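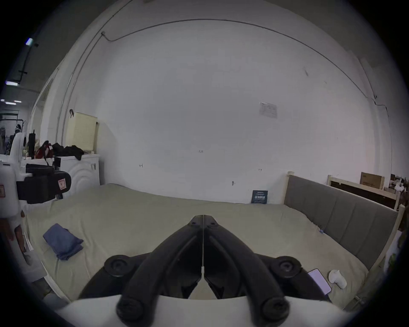
Kokia publishes maintenance routine for its hand-held gripper pairs

Kokia has released the upkeep routine it uses for the hand-held grippers in its bedroom and laundry cell at Kindevano. The routine covers daily checks, replacement of the finger pads and the return of a unit to work after repair. It is available to all sites using the same grippers, including the Trostavton workshop.

The grippers are used in pairs on soft goods such as cloths and bedding. Fabric work is light on the jaws but hard on the pads, which pick up lint and lose their hold. Lint also gets into the pivots and makes one finger close later than the other.

Under the new routine, each pair is checked before the first session of the day. The operator opens and closes both jaws through 30 cycles with nothing between them, then looks at the gap from the front. If the fingers do not meet evenly, the unit is taken out of use and the pivots are cleaned with a dry brush. Oil is not used, as it marks the cloth.

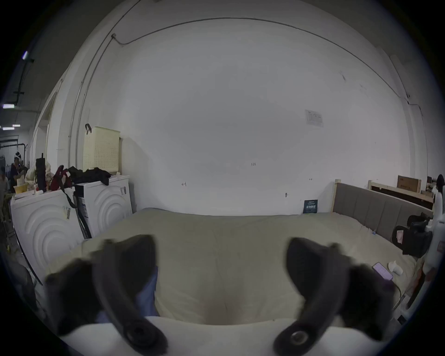
Screws are checked once a week with a small torque driver. In the past this was left until something felt loose, and by then the bracket holes had often begun to wear. Kokia now keeps a written record for each gripper and replaces any screw that has needed tightening at two checks in a row.

Pads are changed after 73 hours of use, or sooner if the surface has gone shiny. Both pads on a gripper are changed together – a new pad facing an old one pulls the fabric to one side. The job takes 13 minutes at the bench, including the cycle check at the end.

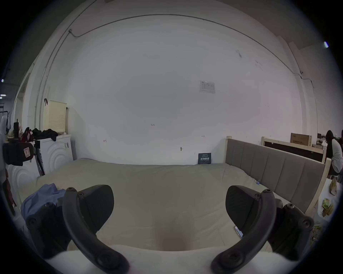 A gripper over the bed in the Kindevano cell, with its two pads facing each other.

The cell itself has its own short list. The sheet is pulled flat before calibration, and the marks on the wall are left as they are during cleaning. Chargers and cables are kept clear of the working side of the bed. After any repair, the gripper is run on a folded cloth before it goes back into normal use.

Kırmızıgül, which supplies the replacement pads, has agreed to pack them in matched sets from November. Sites holding single pads can use them up on training units.

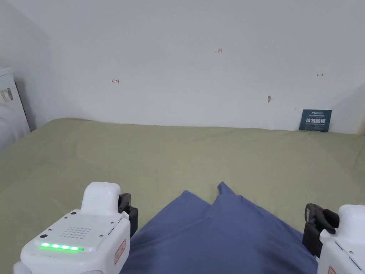
The Trostavton workshop said it had followed a draft of the routine for 2 months and would keep most of it, but found the weekly screw check too frequent for grippers that spend much of their time on the shelf. It has asked for the check to be tied to hours of use, as the pad change already is.

Kokia will look at that request when the routine is next revised. Copies of the current version, with a blank record sheet, can be requested from the Kindevano office.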